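Towel

A towel is a piece of absorbent cloth (or paper, if you're in a kitchen) used for drying things by touch. You blot or you rub, and the water moves from you into the cloth. I've kept this entry going on the Kerkance household pages since one March when I got cross about how little we had on linen, so forgive me if I go on a bit!

What it's made of

Most bath towels are cotton, woven with loops of thread standing up from a flat base. The loops are called pile, and the whole cloth is called terry. More loops means more surface for water to cling to, so a thick towel drinks more and also takes for ever to dry on the rail. I grew up with thin ones and still like them better, especially in winter.

Linen towels came long before terry and are still lovely for glasses, as they leave hardly any fluff. Waffle weave sits somewhere in the middle – it has little square hollows and packs down small. Microfibre is man-made, dries fast, and feels horrid on rough hands (mine, anyway).

Kinds

Hand towels, bath towels and bath sheets are the same thing in growing sizes, though every shop has its own idea of where one stops and the next begins. The Nudell bath sheet I own is smaller than my Stonar bath towel, so do read the label. Tea towels are flat woven, with no loops, and are for dishes. Beach towels are often clipped smooth on one side so the printed pattern shows up nicely.

Washing

New towels often shed, and many have a finish on them that makes them feel soft in the shop and useless at home. I wash mine 2 times before I use them. Fabric softener leaves a coating on the loops, so I leave it out and give them a good shake instead. 90 degrees is far hotter than most towels need, and coloured ones will fade if you keep it up.

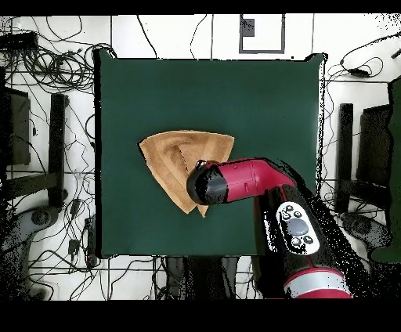

Folding is where people get heated. My own habit is in half longways, then in thirds, with the folded edge facing out on the shelf, and I've had long letters from readers who roll theirs and think I'm a savage. Rolling is good for baskets and suitcases. Hotels go in for fans and swans, which I love to find on a bed and have never once managed to copy.

Old towels

A towel that has gone thin still has years in it as a floor cloth, a dog towel or padding for a box of plates. Animal shelters will often take them too, but ring first!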